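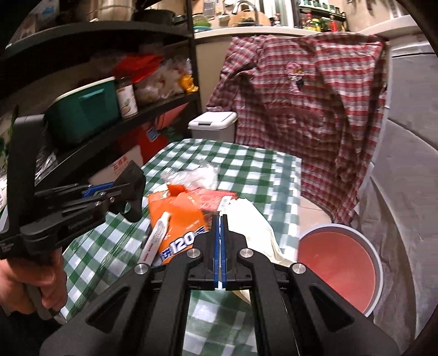

Monday – table tidying, two grippers

Started at 9.40, later than planned. Both grippers charged overnight, but the left one had dropped off the network and needed a restart before the sync check would pass. Second check was clean. I left the offset at whatever the script worked out and wrote it in the session header.

The task is the one agreed with Thomas last week: small table, green-and-white checked cloth, a handful of ordinary things on it, clear them into sensible places using both hands. The prompt text for every take is "tidy the table". We had a longer version that named each object, and Katiyar (the training code, for anyone new reading this) did worse with it on held-out layouts, so the short one stays for now.

Objects on the cloth for the first block: the orange tissue box with 120 on it, the white tube with red markings, the red packet, the clear plastic bag, the cream cloth bag. Starting layout has the tube leaning on the front of the tissue box. I like that one because you can't just grab the tube square on. You have to come in from the side or steady the box with the other gripper, and I did both on different takes.

Rules I kept to

Start with both grippers over the table and hold still for 2 seconds. The trimming script looks for that pause and if it's missing the whole take has to be cut by hand.

Plastic bag goes in the bin to the right of the table, the round one with the grey rim. Not the white lidded one behind. I got this wrong once in block one and marked the take as bad.

Cloth bag is opened with the left and loaded with the right. If it slumps shut halfway, carry on and open it again. Don't stop the take. Those recoveries are worth more to us than another clean run, going by what we saw with the Lerum set.

No bare hands on the objects between start and stop. If something goes on the floor, pick it up with a gripper or end the take.

Counts

Target for the day was 80 good takes. The running total in the Hotalia folder stood at 597 before I started, all of it from the other two tables. I stopped for lunch at the end of block two and finished at 4.15 with the target met, though the last few were slow and I'd look at those first if anything odd turns up in training. Tired hands make long pauses in mid-air and the model copies them.

What went wrong

Plastic bag. It's the worst thing on the table by a long way. Crumpled, it gives the fingers something to close on. Once it has been handled a few times it flattens out and the fingertips slide over the top of it. I took to scrunching it up again between takes, then thought better of it, because then we only ever have the easy case. From block three on I left it however it landed for every other take. Noted in the log as bag=left or bag=reset.

Tracking. Lost the pose on the right gripper when I reached low into the bin. My guess is that with the view full of plain red lining there is nothing for the tracker to hold on to. It came back as soon as I lifted out, but with a jump. The jump is big enough for the filter to throw the take away, so those are gone. Letting go at the height of the rim and dropping the bag in fixed it. I don't love that as a habit to teach, but it's better than losing the data. Ask Thomas whether a strip of patterned tape inside the rim would be enough.

Grip width. Left gripper reads slightly open when the jaws are fully shut. Recalibrated at lunch, seems fine after. Block one and two widths need the correction applied before they are merged. I haven't done this yet.

Arms. With both grippers working close to the tissue box I kept knocking one against the other. No damage that I can find. It helps to let the left one wait well back until it's needed, and I'd put that in the notes for whoever does the next session.

Background

I've left the room as it is: shelves, shirt on the chair, kitchen counter, the lot. The first batch was recorded in the Kusavmont unit against a bare wall and the policy went to pieces as soon as there was anything behind the table. So please don't clear up before recording. Moving a few things between blocks is good, and I shifted the chair a little before block three.

Light was steady until mid-afternoon. After that I had the ceiling light on, which is logged per block.

Storage

Upload to the shared drive ran at a crawl. 3708 files waiting at the point I left, counting the previews. If it has stalled, restart from the session folder and not from the parent, or it will go through everything again from the top.

To do

Apply width correction to blocks one and two.
Re-label the wrong-bin take. Thomas Cattaneo wants to keep failures in a separate folder from now on, so move it there.
New starting layouts: packet under the cloth bag, tube lying flat, tissue box turned end on.
Find a second cloth. Everything from this table has the same checks in it and I'd like half of next week's takes on something plain.
Spare fingertips – order before the end of July, we're on the last pair.
Watch ten random takes at full speed before anyone trains on this. I've only looked at the previews so far, and the previews skip the first second.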